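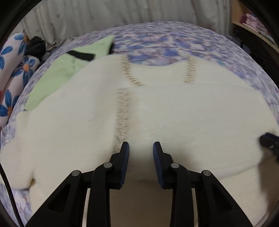

Page last changed: September, 16:42

Wolurville Residents' Forum
Household and Clothing > Care of Knitwear
Subject: Storage of wool garments over the summer months

ItaOBriain (moderator)
Members are asked to use this thread for all questions on the summer storage of knitwear. The earlier threads have been closed and will remain readable. Please state the fibre content of the garment in your post where it is known.
The present guidance of this board is that woollens should be washed before storage, dried flat and kept folded in a closed cotton bag. Cedar blocks may be placed in the bag but should not be relied upon as the only protection against moth.
Ita Ó Briain

vonach_lane
Thank you for the guidance. I should like to query the advice on cotton bags. I stored nine jumpers in cotton last year and found larvae in two of them in September. My understanding is that moths will pass through any gap at the drawstring. Would the board consider recommending lidded plastic boxes?

Bit-na Ra
I must disagree with the previous member. Plastic boxes hold any damp that is left in the wool, and a heavy cardigan can feel dry on the surface a full day before it is dry at the seams. I had to dispose of a good one for this reason. Cotton with a properly tied neck has served me well in a house with a known moth problem.

kiiskinen_b
Both methods are sound if the garment is clean. Most of the damage I have seen in mending work starts at the cuffs and the front, where food and skin oils collect. May I also ask members not to hang heavy knits at any time of year. The shoulders drop and no amount of blocking will fully restore them.

vonach_lane
With respect, my jumpers were washed beforehand. I accept the point regarding damp. What period of drying does Bit-na Ra consider sufficient?

Bit-na Ra
Two full days, turned once, on a towel. Three for anything cabled.

zullora201
Is freezing still advised? My freezer is small and a bulky pullover of 700 grams takes up an entire drawer.

ItaOBriain (moderator)
Freezing remains optional. It is suggested for second-hand items and for any garment found with holes. The item should be sealed in a bag and left to return to room temperature before the bag is opened.
On the matter of boxes, the guidance will be amended to permit either method, subject to full drying. Members who wish to object may do so in this thread.

kiiskinen_b
I have no objection. I would ask that the line on cedar be kept, as new members continue to ask about it.

vonach_lane
No objection. I shall use boxes for the plain jumpers and report back.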